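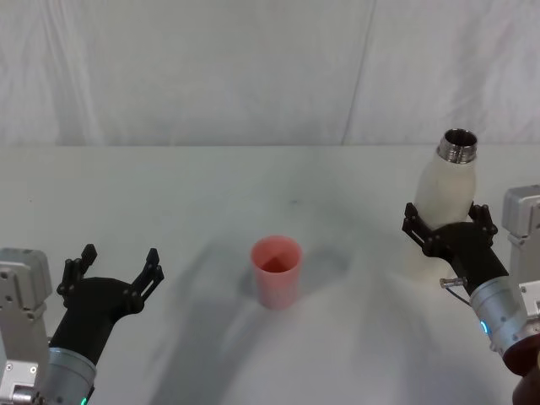
Attachment 1: pink cup

TICKET 234 — Filtered tap slow, plasticky taste, beeps at random
Site: Wirncombe building, staff kitchenette
Unit: Pimow undersink chiller/filter
Status: open, waiting on part

Reported
Cold filtered water down to a dribble. Taste like a new garden hose. Unit beeps mid-pour, then goes quiet for hours. Normal kitchen tap fine, hot side fine. Someone's taped a note on the tap saying broken, but it still pours, just slowly.

07:40 First look. Isolation valve under the sink only half open, looks like it got knocked when the bin was shoved back in. Opened it all the way. Flow better but still poor. Taste same. Beeped once while I had my head in the cupboard.

07:55 Pulled the cartridge. Sticker says fitted in May but no year on it, very helpful. Bagged it, fitted a new one off the shelf. Didnt flush long enough the first go and got grey water (carbon fines, normal). Flushed again till clear.

08:30 Flow good. Taste still off. Beep still there. 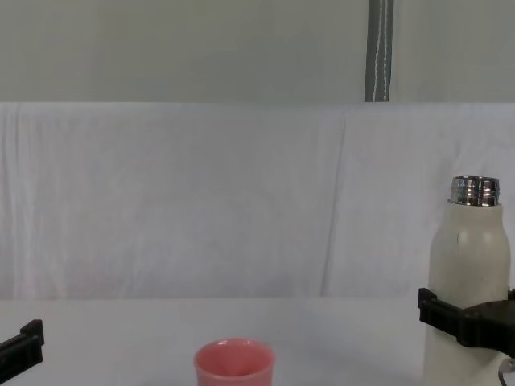

Photo: Aguirre Building Services

09:10 Went after the taste. Filled from three spots — mains tap, filtered tap, and straight off the filter outlet with the chiller bypassed. Mains fine. Filter outlet fine. Filtered tap rubbish. So it's between the chiller and the spout, filter's off the hook. Probably didn't need the new cartridge yet, oh well.

09:25 Traced the line. Last run up to the spout is clear hose, not the blue tube that's on the rest of it. Not rated for drinking water as far as I can tell, no print on it anywhere. Someone's patched it at some point and there's no ticket for it. Searched the old system too, nothing.

09:40 Cut the clear hose out, ran new blue tube with push-fit ends. Nice square cuts this time, the old ends were chewed. No drips after 23 minutes with paper towel underneath. Flushed again. Taste normal to me, and to two people who wandered in for a cuppa.

Beeping

Panel shows code E8. Manual in the drawer is for the older model and stops at E6. Rang Pimow, on hold forever, they reckon E8 is leak sensor fault and not a leak as such. Sensor pad is on the cupboard floor at the back. It was sitting under a leaking bottle of dish soap. Wiped it down, dried it, plugged it back in. Code cleared, came back after lunch. 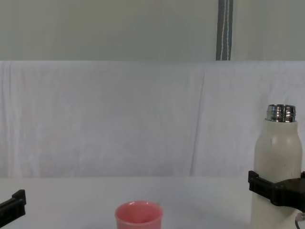 Tried moving the pad to the other side of the cupboard in case it was picking up condensation off the chiller. Same. Tried another socket. Same. Wiggled the plug at the board end and got the beep on demand, so that's it, dodgy connector. Needs a new sensor lead. Part quoted at $177 which seems steep for a bit of wire, but it only comes with the pad.

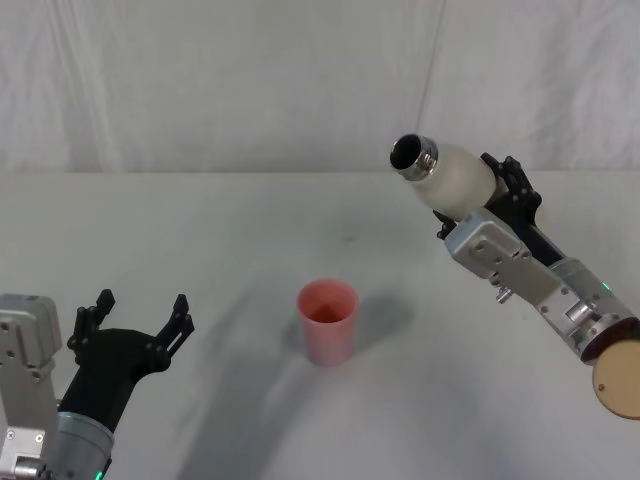
Burnavgate Campus Facilities, Plumbing & Minor Works

Actions
- Part ordered through Aguirre, eight working days
- Leak sensor left plugged in. Please don't unplug it to stop the noise, the unit will shut its inlet valve and we'll get another ticket
- Tap ok to use, take the broken note down
- Dish soap moved to the bench, leave it there pls
- Valve handle needs a guard or the bin needs a new home, raise seperately

Update 15:20 — beeped twice since lunch, flow still good. Leaving ticket open till the lead turns up.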